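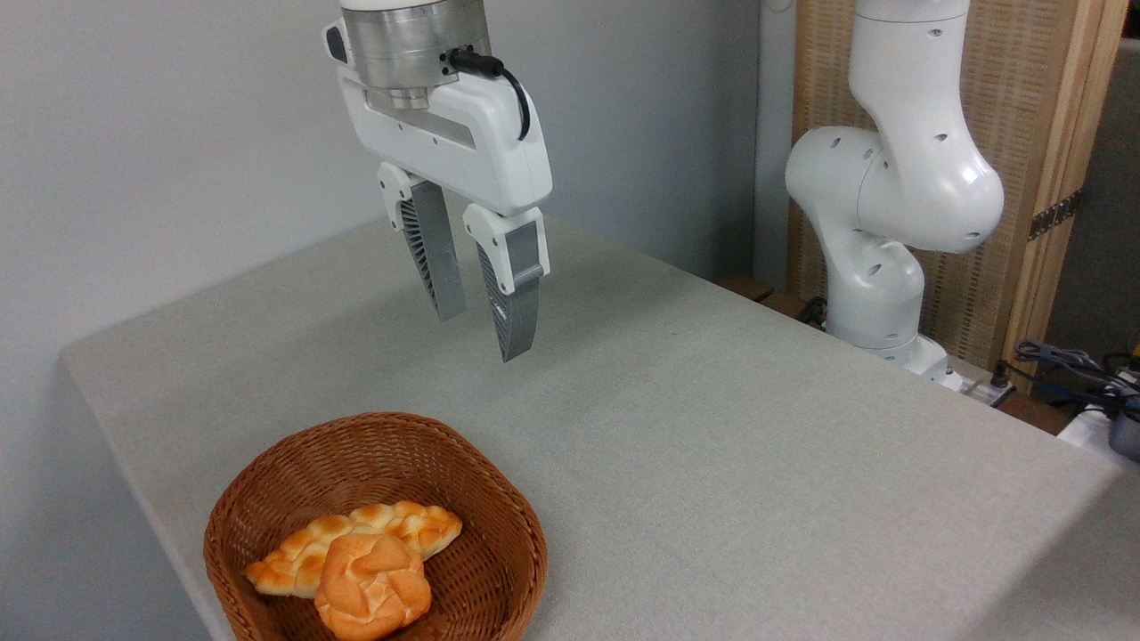

A two-finger gripper over the test table at Remum's Braltgate workshop, with bread rolls in the basket used for the trials.

Remum compares grippers for bakery picking

3 March 2018

Automation firm Remum has finished the first part of a trial comparing two robot grippers on bread and other baked goods, and says it will carry on with both of them for now.

The work is being done at the company's workshop in Braltgate. It is meant to help small and medium bakeries choose equipment for packing mixed baskets, a job still mostly done by hand. Bread is awkward for robots. No two rolls are quite the same shape, crusts flake or tear when squeezed, and items in a basket tend to lie on top of one another.

The first gripper, the Skorden, has two parallel fingers with ribbed inner faces. The second, from Zabala, is a suction tool with a soft cup. Each was mounted on the same model of arm and run with the same controller settings, and each made 2,122 attempts at lifting a single item out of a basket and setting it down on a cloth-covered table.

Remum said the Skorden did better on plaited and deeply cut loaves, where the suction cup often failed to seal against the crust. The Zabala was quicker on flat items such as teacakes and left fewer marks on soft rolls. Neither was reliable when one roll lay across another, and most of the failed picks in both sets were put down to this.

Finger opening also made a difference. With the wider setting the Skorden tended to knock neighbouring items on the way down. Engineers narrowed it after the first 115 picks and restarted the count.

Camera position was tested at the same time. A camera fixed beside the table gave steadier results than one carried on the wrist, which lost sight of the basket in the last part of each approach. The wrist camera will be tried again with a different lens.

The company has not published success rates and says it will hold them back until the second part is complete. That will use 2,000 picks per gripper, with paper-wrapped items added, and a limit of up to 30 seconds for each pick. Closing force will be lowered in steps to find the point at which rolls begin to slip.

Results from both parts are due in October. Bakeries wishing to send products for testing can contact the Braltgate workshop, which is asking for goods with a firm crust first.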